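Labor Relations in Manufacturing
Unit 2 handout: Notice, consultation and severance
Instructor: Ketsara Rungrueang

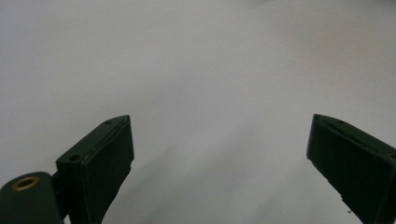 Read this before the June session, along with the Nenley case packet. We pick up where Wichai Limsakul left off, at the point where management has made its decision in principle but has not yet told the works council.

Terms you need

Notice period -- the time between the formal announcement and the first exit. In the Nenley case it is 180 days.

Consultation -- talks with employee representatives on numbers, selection and alternatives. Being told is not the same as being consulted.

Voluntary program -- buyouts and early retirement offered before any forced cuts.

The case

Prenow makes seat frames at two plants, Nenley and Mahawong. Its largest customer, Vudix, moves an order to another supplier. Prenow wants to end the night shift at Nenley and keep Mahawong as it is. The union asks for the loss to be shared between the plants.

For class, write short answers to these:

1. When did the duty to consult begin?
2. Who gains and who loses if both plants share the cuts?
3. What would you put in the first letter to staff?

Keep it to two pages. Bring a printed copy -- we will trade papers in groups.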